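Drerkcombe Toy Library Catalogue

What you get

One CSV file listing 1,332 loans made by the toy library in Drerkcombe, plus a second file for the 656 toys it owned at the last stocktake in April. The two join on toy_id, mostly.

Columns

toy_id, title, maker, age_from, pieces_out, pieces_back, remarks

The gap between pieces_out and pieces_back is where most of the interest lies. Jigsaws do badly. Shape sets do better than you'd expect, and 22 toys have come home with more pieces than they left with. We have left those rows alone.

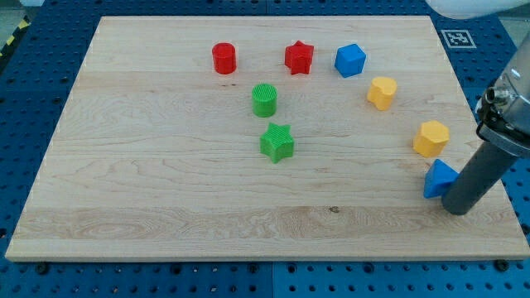
Maker names were typed by whoever was on the desk. Zarness appears in five spellings, one of them rude. The script clean.py folds these together but gives up on Cliso, which is both a maker and a range sold by Paulauskas. Treat any total by maker as gossip.

Known problems

age_from holds a number, except where it holds "big ones".
About 800 remarks are blank. Of the rest, "sticky" is the commonest.
Borrower details were removed before release - please don't go looking for them in the remarks.

Licence

Use it for what you like, with credit. Corrections are welcome by pull request, one toy per request.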